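Countertop microwave or over-the-range?

urik18
Redoing the kitchen in September and I can't decide. The over-the-range one we have is a Bruvari and the fan is loud. A plain countertop model is under 200 dollars.

quintana_k
Countertop. When ours quit I swapped it in 10 minutes.

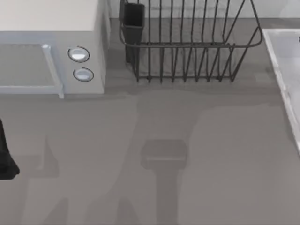 I also like knobs better than a touch pad. My mother can use them without her glasses.

zuvari2
Disagree. You lose roughly 18 inches of counter, and in a small kitchen that hurts. Keep it over the stove and buy a quieter one - they do exist.

urik18
Counter space is tight, but there's a corner by the fridge I don't use much.

quintana_k
Check the vent clearance in the manual first. Mine wants a gap at the back.

zuvari2
And you'll still need a hood over the stove. Add that to your 200.

urik18
Forgot about the hood. Will price one tonight.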